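Speaker notes: Clearing a shared workshop without stopping work in it
12 shares
3 comments

Talk length is 30 minutes plus questions. Slides are plain, so most of the content is in these notes. Speak slowly at the start, the hall echoes.

Opening
Say who the talk is for. People who share a working room with others and have to keep it usable. I am not talking about storerooms or archives, which have their own rules.

Say what Baltard is: one long room, let by the desk, with benches down the middle and desks along the walls. When we took it over, the inventory came to 434 items that had no fixed place. Put the number on the screen and leave it there for a moment.

Slide 2. Where things pile up
Things collect on any flat surface at hand height. Window sills, ledges, the ends of benches, the tops of cabinets. Floors fill up later, when the flat surfaces are full.

Mention the Charpentier building. Deep window sills, all full within a month of moving in. We took the sills out of use by fixing sloped boards over them. It looked odd and people complained, then they stopped complaining.

Slide 3. Boxes
This is the longest part. Allow eight minutes.

Delivery boxes are kept for three reasons: the thing might go back, the thing might be moved, or the person opening it was busy. The first two are fair. Ask the room for a show of hands on the third.

Our rule is that a box gets a date written on the flap when it is opened. Returns boxes stay for the length of the return period, then they are flattened. Boxes for heavy or fragile equipment can be kept, but flat, with the inserts tied in a bag. Nothing is kept in its delivery box as a form of storage. You can't see into it, and the printing on the side tells you what came in it and nothing about what is in it now.

Brakutov did this differently. They gave each desk one box and let people choose which. It worked for them, but they had fewer people coming and going.

Slide 4. Bins
Stacking bins are good for small parts and cables. Buy one colour per purpose or one colour for everything. Mixed colours with no meaning slow people down, they look for a system and there isn't one.

Label the short side. If the bin sits on a desk the label should face the chair.

Don't buy lids at first. Lids get stacked on and then the bin below is not opened again. We bought 60 lids and use very few of them.

Slide 5. Desks and chairs
A chair needs room to be pushed back. Measure with someone sitting in it. At Pririne the plan was drawn with the chairs tucked in, and the walkway vanished at nine in the morning when everyone sat down.

Desks on thin legs are easier to clean under than desks with drawers to the floor. Keep what is below them to one thing, a bag or a bin. Check the cable runs at the same time.

Slide 6. Edges
Leave this one up while you talk. Raised edges stop small parts from rolling off, which is useful. They also make a shelf, and people will put things on it. 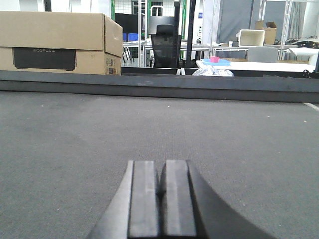 What should go on top of a raised edge?
Nothing that stays overnight. During the day people can rest what they like there, and the last person out moves it to a bench or to its own place.

Carry on to carpeted work surfaces if time allows. They are quiet and kind to finished parts, but they hold lint and tiny offcuts. Use a brush head, once a week, working towards yourself. A damp cloth only pushes the bits in.

Slide 7. The weekly half hour
Same time each week, everyone present, no phone calls. Each person clears the surface next to theirs, and their own is cleared by a neighbour. It is much easier to judge someone else's pile. Anything in doubt goes on the end bench with a note, and stays there until the following week.

If running late, skip the carpet section and go straight to this slide. Do not skip this slide.

Questions
Likely ones: who pays for the bins (we split it by desk), what to do about people who are away for a long time (one labelled bin each, on the top shelf), and whether the rules apply to visitors (they do).

The box rule and the bin label sizes are on the handout. Leave the spare copies by the door.

8 likes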